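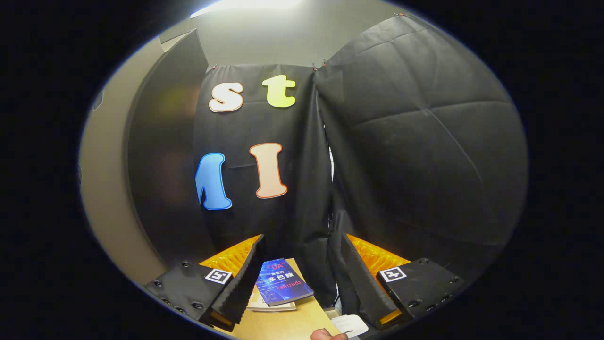 ## 机器人怎么学会拿书？先看人拿五百遍

圆圆的画面里，两根黑色的“手指”从底下伸上来，中间隔着一道空。桌上有一本蓝色的书，封面写着“多巴胺”三个大字，书下面还压着一叠浅颜色的书或者纸。

一只夹爪眼里的世界就长这样：永远有两根手指挡在前面，永远看不见自己的脸。好在它也不太在乎脸。

## 为什么不直接告诉它怎么拿？

你可能会想，给机器人写一份说明书不就行了：“伸手，夹住，抬起来。”

你可以拿这份说明书试试你爸爸。他能做到，因为他三岁就会拿东西了。机器人看到“夹住”两个字，马上会有一肚子问题。夹哪里？夹多紧？书斜着放怎么办？底下那叠纸要不要一起拿？要是书滑了，算谁的？

以前的工程师真的一条一条回答过这些问题。书摆正的时候，机器人表现得很体面。书一歪，它就很认真地去夹空气，夹完还觉得任务完成了。

所以有些研究者换了个办法：少讲道理，多做给它看。这个办法叫“模仿学习”。你学用筷子的时候用的也是它，只是没人给它起这么正经的名字。

## 手持夹爪：给人戴上机器人的手

做给机器人看，有个麻烦。人有五根手指，这种夹爪只有两根。你用五根手指优雅地拿起一本书，机器人看完，只能低头看看自己的两根，什么也没学到。

Tonitz实验室的Nadhirah Nair和同事们用的工具叫Trivo，是一个可以握在手里的夹爪。人握着它去拿东西，就只能用两根手指的方法拿。头一天用的人通常都很狼狈，平时一秒钟能干完的事，要干上半分钟。

夹爪上有几样东西值得认一认：

- **带棱的黑色泡沫条。** 在两根手指的内侧，面对面。它软，又有一道道棱，夹东西时不容易打滑，道理跟你的鞋底差不多。
- **橙色的垫子。** 在泡沫条后面露出来，表面有纹路，颜色很显眼，想忽略它都难。
- **黑白小方块。** 两边各有一个，长得像缩小的二维码，可是你用手机扫它，扫不出优惠券。它叫“定位标记”。电脑找到这两个方块，就能算出手指张开了多大。
- **镜头。** 它拍的就是你刚才看到的那种圆画面。这种镜头看得特别宽，从桌面一直看到天花板上的灯，代价是直的东西有时会变弯。

## 一次“示范”里装着什么

人握着夹爪，从开始拿到放下，算一次示范。电脑会记下三件事：镜头看到了什么，夹爪移到了哪里，手指张开多大。

然后换个位置再来。书往左一点，再来。书转个方向，再来。研究者的工作有很大一部分就是把同一本书拿起来，放下，再拿起来。他们读了很多年书才得到这个机会。

Nadhirah的小组在四月做完了500次示范。她后来说，那本书的封面她闭着眼睛都能画出来，里面写了什么她一页也没看。

## 它到底学到了什么？

电脑把这些示范反复地看，想找出规律：看到这样的画面时，人的手接下来往哪儿走？

它并不懂什么叫书，更不懂多巴胺是什么。（多巴胺是大脑里传递信号的一种物质，封面下方那串C8H11NO2是它的化学式。你现在已经比机器人多知道一件事了。）它学到的是一种联系：画面像这样，手就那样动。

这也带来一个毛病，就是它会记错重点。画面后面挂着黑布，布上别着几个彩色字母，有奶白色的s，也有黄绿色的t。人一看就知道，字母跟拿书没关系。电脑可不一定。假如每次示范时背后都是同样的字母，它很可能偷偷得出结论：“看见s和t，就该拿书了。”哪天字母没了，它就站在那儿发呆。

对付这个毛病的办法，是换桌子，换背景，换灯光，让它没有办法偷懒。这跟老师考试前把题目里的数字改掉，是同一种用心。

## 考试成绩

小组让一只真正的机器臂上场，一共考了它1000次，每次书的位置都不一样。

只用在同一个角落里录的示范去学，它拿起来286次，考卷上也就是28.6分，要请家长的那种。

后来他们又去了18个不同的地方录示范，有办公室，有厨房，还有Renness图书馆的一张圆桌。成绩变好了，不过小组还在一遍遍地复查，所以新分数先不公布。Nadhirah的同事Gladys Montoya负责看失败的录像，她给失败起了名字，最常见的一种叫“礼貌型”：机器臂把手伸到书旁边，停住，然后空着手退了回去。

## 回家可以试试

找一双筷子，或者厨房里的食物夹，先问过大人。桌上斜着放一本薄书，下面垫几张纸，只准用夹子把书拿起来，纸不许动。

再请一个人坐在对面看你做三遍，然后换他来。看看他学的是你夹书的位置，还是你每次都要吐一下舌头。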